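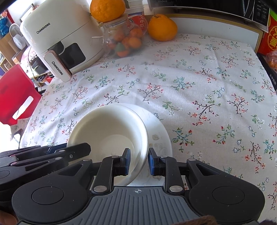
# Manteles estampados y vajilla clara: ¿tejido, resinado o hule?

**Foro Mesa y Menaje › Textil del hogar**

---

**lino_crudo** — 18:40

Tengo que sustituir el mantel de diario. Fondo blanco, ramitas pequeñas en rojo, coral, verde y algo de negro. La vajilla es de color crema, cuencos de borde ancho sobre plato llano blanco con decoración muy tenue. Quiero mantener el conjunto, así que el estampado no es negociable.

Dudas:

1. Algodón sin tratar, algodón resinado o hule con base textil.
2. Gramaje mínimo para que no se arrugue al arrastrar un cuenco.
3. Si conviene muletón debajo.

Uso: comida y cena diarias, mesa rectangular de 1290 mm de largo, tablero barnizado.

---

**Kemix** — 18:58

Resinado. El hule marca los dobleces del embalaje durante semanas y con platos calientes se queda pegado al barniz. El algodón sin tratar obliga a lavar cada dos días si hay niños o sopa.

Caída: cinco centímetros menos de lo que recomiendan las tiendas. Con sillas de brazos, una caída larga se engancha.

---

**marta_vajillas** — 19:15

No estoy de acuerdo con el resinado. La capa se cuartea por las aristas de la mesa y, una vez cuarteada, la mancha entra por ahí y no sale. He tenido dos y los dos acabaron igual, amarillos en las esquinas y perfectos en el centro.

Algodón sin tratar, prelavado, con muletón. Los pliegues blandos que deja no molestan si el plato tiene un pie estable. Comprobad el pie antes de culpar a la tela.

---

**Rostam Kazemi** — 19:32

Por partes.

**Gramaje.** En algodón, por debajo de 200 g/m² el tejido se desplaza con el plato. Entre 220 y 260 va bien. Más de 300 ya es tapicería: pesa, tarda en secar y cae mal en las esquinas.

**Muletón.** Sí, siempre que el tablero sea barnizado. Debe quedar un par de centímetros por dentro del canto. Si sobresale, se nota el escalón.

**Estampado.** Los rojos y corales sobre blanco son los que peor llevan el lavado. Primer lavado en frío, solo, sin suavizante. Si el agua sale rosada, repetir hasta que salga limpia. El negro suele aguantar; el verde azulado depende del fabricante.

---

**Kemix** — 19:41

> La capa se cuartea por las aristas

Eso pasa si se guarda doblado. Enrollado en un tubo de cartón no se cuartea. El mío lleva cinco años.

---

**marta_vajillas** — 19:50

Un mantel de diario que hay que guardar en un tubo deja de ser de diario. Y el cuarteado que digo es en la mesa, por el roce de los antebrazos contra el canto, no en el armario.

---

**Kemix** — 20:03

Con canto redondeado no ocurre. Con canto vivo, te lo acepto.

---

**lino_crudo** — 20:20

El canto es vivo. Descarto entonces el resinado y también el hule.

Pregunta adicional sobre la vajilla. El plato de debajo lleva unas hojas y flores muy pálidas, en gris y un amarillo apagado. Con un mantel de ramitas encendidas casi no se leen. ¿Alguien ha resuelto esto sin cambiar a un mantel liso?

---

**Weta** — 20:34

Cambiar la escala del dibujo. Ramitas sueltas, con mucho blanco entre ellas, y el plato se lee mejor. Si el dibujo del mantel tiene el mismo tamaño que el del plato, compiten y gana el de color más fuerte.

Otra opción: usar el plato como bajoplato y asumir que el cuenco lo tapa casi todo. En ese caso la decoración del ala es lo único que se ve y da igual que sea tenue.

---

**Rostam Kazemi** — 20:47

De acuerdo con Weta en la escala. Añado una cuestión práctica: un cuenco apoyado sobre un plato llano resbala al levantar el conjunto. Si el pie del cuenco está sin esmaltar, además raya la decoración. Pasad el dedo por el anillo de apoyo. Si rasca, lija de agua de grano 500, en húmedo, dos minutos, y aclarar bien.

---

**marta_vajillas** — 20:55

Yo no lijaría nada que vaya al lavavajillas. Un disco de fieltro entre las dos piezas al apilar y listo.

---

**Rostam Kazemi** — 21:02

El fieltro protege en el armario, no en la mesa. El rayado se produce con el uso.

---

**Hakim** — 21:18

Sobre tela por metros: en Tekport cortan algodón estampado a medida y hacen el dobladillo a inglete si se pide. Tardan. Pedid muestra antes, el blanco de pantalla puede ser crudo en mano, y junto a una loza crema la diferencia se aprecia bastante.

---

**lino_crudo** — 21:30

Pido muestra de 240 g/m² y otra de 220. Muletón fino, recortado por dentro del canto. El anillo del cuenco rasca un poco en un punto; probaré la lija en el que ya tiene un desconchado en el pie.

Dejo el hilo abierto hasta que lleguen las muestras y haya hecho el primer lavado.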